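Wernia gripper comparison

The Wernia gripper comparison is a series of trials in which robot grippers are tested on the taking apart of used desktop computers. It was started by Tatiana Rusnák and Zamfira Sima at the Dallell workshop, and its first results were published in January 2024.

The trials compare parallel grippers, which close two fingers on a part, with suction cups. Each gripper is mounted on the same arm and must take hold of small parts inside an open computer case, lift them out and put them in a tray. A grip counts as failed if the part turns or falls before it reaches the tray.
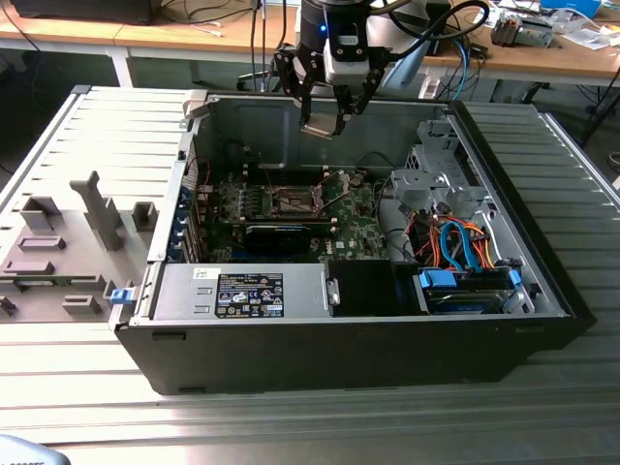 Suction cups were faster on flat covers, but they lost many parts with a rough or narrow surface. Parallel grippers held such parts better. Their weakness was the space they need for the fingers, especially near cables and drive cages. In total 2,000 grips were recorded with 15 sets of fingers.

A wrist camera was compared with a fixed one in a later part of the work. Sima reported that the wrist camera gave better positions at short distance, but the gripper often covered its view.

Comments

Myfanwy Harries: Is the finger length given anywhere? We have the same trouble with drive cages.

Elif Naz Demirtaş: It is in the second table of the report. The longer ones bend a little.

Lăcrămioara Chiriac: Please add the closing force also.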